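**Irnton robotics club takes its project into the kitchen**

October has been a busy month for the robotics club at Irnton, and most of it has been spent at a kitchen counter. The club's new project is called Lavura, and the goal is easy to say and hard to do: teach a robot arm to put a kitchen counter in order after somebody has cooked at it.

Students are collecting the training examples themselves. They work with a pair of hand-held grippers, one for each hand, and do the job the way they'd like the robot to do it later. Pick up a bottle, set it back against the wall, move the salt out of the way, start over. Every run is saved, and the good ones go into the set that the arm will learn from over the winter. The club wants 850 good runs before it starts training, and it's already past the halfway mark!

Last year's team worked on a lab bench with foam blocks and got very good at foam blocks. This year the members voted to go where the mess is. Real kitchens have narrow corners, shiny tiles, see-through bottles that cameras hate, and bags that slump over when you let go of them. The students love it. One first-year member wrote in the club log that squeezing a bag of sugar with a gripper "feels like shaking hands with a pillow," and the line has since ended up on the whiteboard in the Merrick building, where the club meets.

There's a knack to using the grippers, and new members get a full practice afternoon before any of their runs are saved. The usual beginner's mistake is speed. People grab things the way they would with their own fingers, and the recording ends up too jumpy to use. Slow hands, wide approach, let go gently (and don't talk to the person next to you while you do it). By the second hour most people have it, and a few of them get a bit competitive about whose runs make the cut. 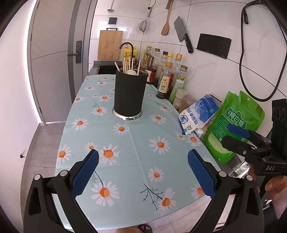
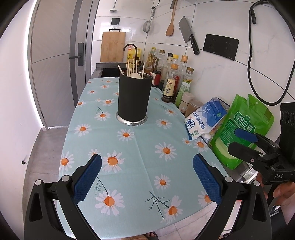 The software side has been just as lively. A small group has been writing a program that sorts the runs and throws out the ones where an object leaves the view, a job that used to eat whole evenings. It now gets through 75 runs in the time it takes to make tea. The same group is working on labels, so that a run can be found by the thing being moved, and they'd be glad of help from anyone who can read Chinese, as several of the packages on the counter are printed in it.

Lavura will get its first public outing at the Zutuvar student meet in the spring, where 42 teams are signed up so far. Irnton has entered the household class, which gives each team two tries at a counter it hasn't seen before.

The club is still taking new members, and no experience with robots or programming is needed. Practice afternoons start at 3:30 in the Merrick building. Bring a snack, and tie back long hair.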